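The Green Bowl

The kitchen at the Sharifi house had a long white counter, and the green bowl lived on it. 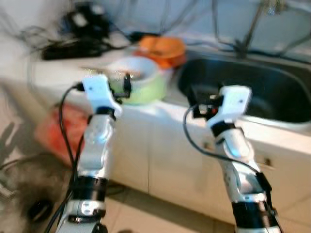
Ravindra Singhal wanted the bowl gone by Wednesday, along with everything else, and told Mina so on the phone. The buyers were coming at 3 and people did not pay for other people's dishes.

Mina said she would see to it. She had already packed 30 boxes, most of them books and towels. She wrote KITCHEN on the next one and put it on the floor by the sink.

The pans went in first, then the plates with newspaper between them. It was old newspaper, from the year the mill at Skudell closed, and she stopped to read a page about a man who had sold 600 pumpkins from his truck. Her mother had bought one. It had sat on the porch until January.

She picked up the bowl and turned it over. There was a price on the bottom in grease pencil, 151, from when the money was different and they still lived in Plosum. Her mother had mixed bread in it, soaked beans in it, and once bathed a kitten in it. After that she only kept keys and rubber bands there.

Mina tipped the keys out. One was for the back door and one was for a bicycle lock. She did not know the others.

The box was full by then. She could have started another, but the tape was in the car and it had begun to rain. She washed the bowl, dried it with her sleeve and set it back on the counter - a little closer to the sink than before.

On Wednesday the buyers walked through with their shoes off. The woman ran her hand along the counter and asked if the bowl came with the house.

No, Mina said. She carried it out to the car and buckled it into the passenger seat.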